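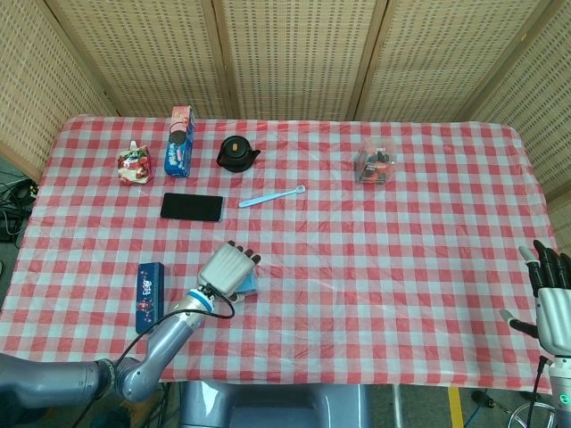

Workshop Notebook, Surface Coatings Room
October, entry opened 8:20 a.m.

Subject: Wipe resistance of coated cotton table coverings, second series.

Purpose of this entry. The first series established that the water-based coating supplied by Ditix adheres to plain-weave cotton without a primer. It did not establish how the coating behaves after repeated cleaning with the detergent used in the Pluvstead dining rooms. The second series addresses that matter only. Stain resistance is to be treated separately and should not be inferred from the readings below.

Materials. Gingham, red and white, yarn-dyed, from the Vieira bolt opened last month. Two coating weights were prepared, designated light and heavy. The uncoated control was cut from the same bolt, adjacent to the selvage. Colleagues are reminded that the selvage strip itself is not to be used for control pieces. It is woven more tightly and gave misleading absorption values in the first series.

Preparation. All pieces were washed once without softener, dried flat, and pressed before coating. The coating was drawn down with the long bar and left to level before entering the drying cabinet. The heavy pieces required a second pass. One heavy piece showed pinholes along a crease and was rejected. The crease was present before coating and should have been noticed at the pressing stage. The pressing instructions have been amended to require inspection against the light on both sides.

Cleaning cycles. The reciprocating wiper was fitted with a new pad and set at 20 strokes per minute. Detergent was mixed at the dilution printed on the Pluvstead schedule and replaced at each pad change. The counter was read at each stop and the cloth examined under the bench lamp.

Light coating: first visible dulling at 855 strokes. The dulling began at the turning point of the stroke, where the pad pauses, and spread inward. The red checks showed it before the white ones. It is not yet clear whether this is a true difference in wear or a matter of contrast. A gloss reading on separate red and white areas would settle the point, but the present meter head is wider than a single check.

Heavy coating: no dulling was recorded until 3,922 strokes, at which point a narrow band of haze was seen near one clamp. The clamp was found to be slightly out of true. The result is entered as provisional. The run is to be repeated after the clamp has been adjusted, and the figure is not to be quoted outside this room until then.

Control: no gloss to lose, and therefore assessed for color only. Slight transfer of red to the pad was noted early and did not increase. The pad has been retained in the envelope at the back of this book.

Handling and drape. The heavy coating folds acceptably at a square corner but retains the fold line after unfolding. The light coating recovers overnight. Pluvstead has stated that its coverings are stored folded, and this may weigh more in its decision than the wear figures. A rolled storage trial has been proposed. It would need the long rack, which is in use for the Bramitz canvas until the end of the month.

Odor. Both coated cloths had a faint odor on leaving the cabinet. The light pieces had lost it by the next morning. The heavy pieces had not. Additional cabinet time may be needed, and the temperature should not be raised to compensate, as the earlier trial at the higher setting yellowed the white checks.

Errors and corrections. The pad change at the second stop was entered in the wrong column. The entry has been struck through and initialed in accordance with the usual practice. The dilution jug was found to have a worn scale and has been withdrawn. The last two batches of detergent were measured by weight.

Outstanding:
Adjust the clamp and repeat the heavy run.
Request the narrow meter head from stores.
Ask Ditix whether the leveling time may be shortened at the current room humidity.
Cut 8 further pieces from the Vieira bolt, avoiding the outer turn, which has a soil mark.

Entry closed 4:45 p.m. Wiper cleaned and covered. Drying cabinet left on at the low setting for the heavy pieces.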